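Gripper kits: read the quote before you sign

Several subscribers have written in since the January issue to ask about the Gorklow hand-held gripper kit, which has been getting a hard push from its reseller, Jendedora. The pitch is simple enough. You don't buy a robot. You buy a pair of grippers that a person holds and works by hand, you have that person do ordinary chores all day, and the recordings become training material for whatever arm you end up buying later. The sheet promises "any task, any room, any operator." I have read a lot of sheets like that.

So I asked to see it used on something dull. No blocks, no colored cups on a clean table. The task they settled on was bags and a coat rack, which I thought was a fair choice. Straps fold over themselves, a bag sags once it is lifted, and a peg is a small target. If the kit is only good for stiff objects, a strap should show it.
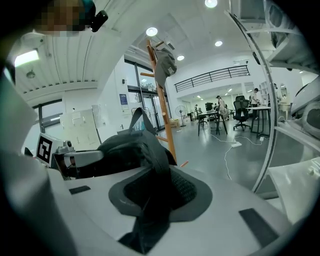 Black strap at the gripper pad, coat rack behind.

My first complaint is about the word "any." The fingers are broad and pale and curved like a shell, and they take up a lot of room. That may be fine for a strap. I would want to see a key, a coin or a sheet of paper before I believed the rest of the sentence, and when I asked for a list of objects the kit handles badly, I got the brochure again.

My second is about the people doing the work. Jendedora says a new operator is ready in two hours. Ready for what? Holding a gripper in each hand is tiring in a way that holding a coat is not, and the sheet gives no figure for how long a person can keep it up before the motions get sloppy. Sloppy motions get recorded too. If you are paying by the hour, ask who throws out the bad takes and whether you are billed for them.
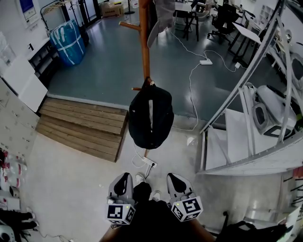

The price is where I would slow down. The base kit is quoted at $1364, and for a pair of grippers with the marker cubes that doesn't strike me as crazy. Then you turn the page. The head-mounted unit is separate. Storage is separate. Processing goes through a service called Niazi, which sells its time in blocks of 100 recordings, and a block expires whether you've used it or not. The example project in Jendedora's own literature calls for some 200 recordings of one task, so you are two blocks in before you have taught anything to do anything. Change the bag, or move the rack to another room, and the literature goes quiet on whether you have to start over.

I put that question to them twice. The first reply said the recordings "generalize." The second said results vary. Both could be true, but only one of them is on the sheet.

There are things I'd give them credit for. The work can be done in a normal room with furniture in it and other people going about their day, and that is closer to real use than a booth with curtains. The straps were a harder choice than they had to make. And you can start without bolting anything to the floor – for a small shop that counts for something.

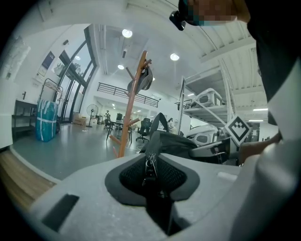
Pakine, January

What I can't tell you is whether an arm trained on any of this hangs up a bag. I was shown the recording side and only the recording side. Asked about the other half, Jendedora said a demonstration was planned and could not say when. Until then you would be buying the raw material and taking the product on trust.

If you're still tempted, get three things in writing: how long a Niazi block lasts, who owns the recordings if you cancel, and what happens to faces. People stand close when they work with these, and anyone passing through the background may be recorded as well. The contract I was sent had one line on privacy and it pointed to a web page that didn't load.

Readers who have already paid for a kit, please write in, especially if you have got as far as running an arm. I'll print the good reports along with the bad ones. The February issue goes back to label printers.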